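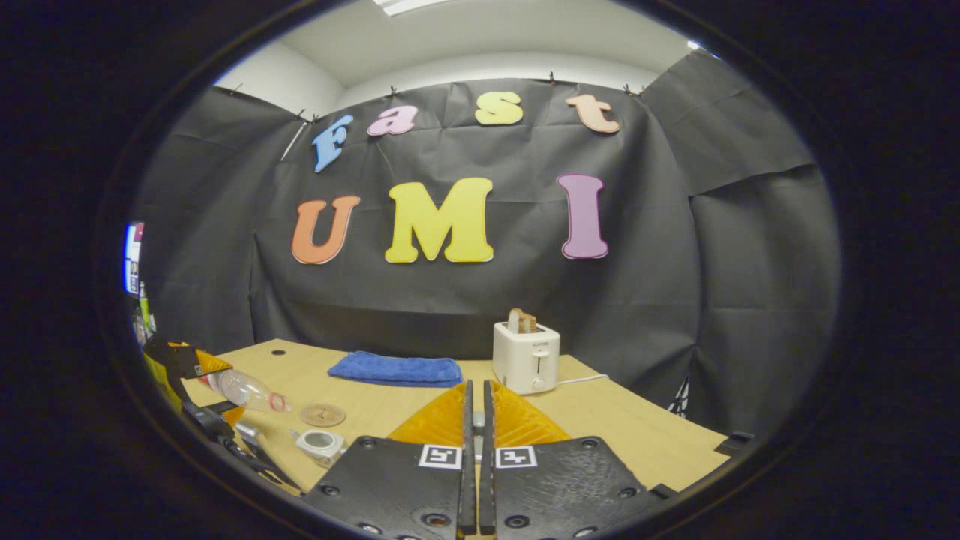

Cillian Carroll said on the bus that a building full of tables would be a thin afternoon, and that he would give it an hour. He stayed until they were stacking the chairs. I am putting his remark first since he asked me to be fair to both of us, and because several people in the group told me they had expected the same thing.

The open day was at Hernbridge, the old dry goods warehouse on the water side of Trellonport. The ground floor is split into bays with a long hallway down the middle. Each bay has a table, a wall or a cloth behind it, and whatever household things are being used there. Doors opened at one in the afternoon and the last group went in at four. Entry was free but you needed a name badge, and they had printed 150 of them. They ran out before three and started writing names on masking tape.

Getting there

The bus stops at the foot of the hill and there is a footpath along the fence. The sign for the parking lot is hard to see if you come from the bridge. Two cars in our group went past it and had to turn around at the marina. The main entrance has steps, but there is a ramp at the loading side and somebody was posted there all afternoon to open the door. Coats went on a rail in the lobby. It was October and the heating was already on, so I was glad to leave mine.

The ground floor

We were told the ground floor is 1,994 square feet without the hallway. It felt smaller with people in it. The bays are open at the front, and visitors stand behind a line of tape on the floor and look in. Staff came along with each group and answered questions, and you could stay at any one bay as long as you liked if you didn't mind missing the next one.

The bay I spent most time at was the one with the toaster. It has black fabric clipped up along the back and brought around at both sides, so the table sits in a kind of alcove. The cloth has foam letters pinned on it that say "Fast" and under that, in bigger capitals, "UMI." The children in our group liked the letters and one of them wanted to know where you could buy them. Our guide thought a craft store would have something close.

The toaster is a plain white two-slot one with a lever and a small dial on the front. It had two slices sticking up out of it, browned at the edges. A folded blue microfiber towel was on the table to the left of it, and there was a roll of white tape and a clear plastic bottle lying on its side. I would have put the bottle away, but that is how my own counter looks most mornings.

There was a fairly long discussion about toast. The guide asked us how many steps there are in making it and people said two or three. She then had us say them out loud, and we got stuck almost at once on the bread bag. Do you open the bag before or after you plug in the toaster? Does closing the bag again count as part of making toast? One woman said she never closes it and her husband goes behind her and does it. We also disagreed about where the slice goes when it comes out. I put mine straight on the plate. Cillian stands his up against the sugar bowl so the bottom doesn't go soft, and he defended this at some length.

The tabletop is light wood with a smooth, pale surface. I asked how they keep it clean and was told it gets a damp cloth after each session, then a dry one, and that crumbs go into a pan held under the edge. They do not use spray near the food. All the outlets on that side are ordinary 120 volt ones, same as at home, and each bay has its own switch by the hallway.

Other bays

Farther along was a table for folding. It had dish towels and pillowcases, and you were allowed to try it yourself. There is a card on the wall with the fold they use, in thirds and then in half. I have always done halves. Thirds does fit a shelf better, and I have changed over at home for the hand towels, though not for the big ones.

After that came a sink bay with no water in it, a shoe rack, and a table where you could pack a lunch box against a kitchen timer. The lunch box was the most popular thing there by a long way and the line for it blocked the hallway. If they do this again they should move it to the end. The shoe rack got very little attention. I thought it was worth a look, because they had set out a good range of laces and buckles and a pair of rubber boots that would not stand up.

The storeroom was open as well. Everything used in the bays is kept there in bins with a paper label on the front and the same label on the lid. According to the list taped inside the door there are 662 items. Cups take up the most room. Anything chipped goes into a gray tub by the exit and is looked at once a month. Our guide said the bins were bought secondhand from Pillai, the bakery supply place up the road, and some of them still have a flour smell.

Upstairs and refreshments

The upper floor was closed except for one room, where there was coffee, tea, and a tray of lemon squares. Chairs were short. The folding ones come from a local outfit called Totasitz and they are comfortable for longer than you would think, but they pinch if you lean back with your hand under the seat. I have a mark on my finger from this.

There was a short talk at three thirty. The microphone did not work for the first part and people at the back could not hear. What I caught was about how long ordinary jobs take when you time them, and how much of that time goes to finding things. Someone asked whether left-handed people set a table the other way around. The speaker did not know and wrote the question down.

Practical notes for anyone going next time

Allow two hours. Take the loading side if you have a stroller. The restroom is past the storeroom on the right, and the light in there is on a timer that is too short. You can't buy anything on site, so eat first or rely on the lemon squares, which were gone by half past three. Photos are fine in the bays but they ask you not to lean over the tape.

We walked back to the five o'clock bus. Cillian bought a loaf at the stop, and we went over the bread bag question again on the way home without settling it.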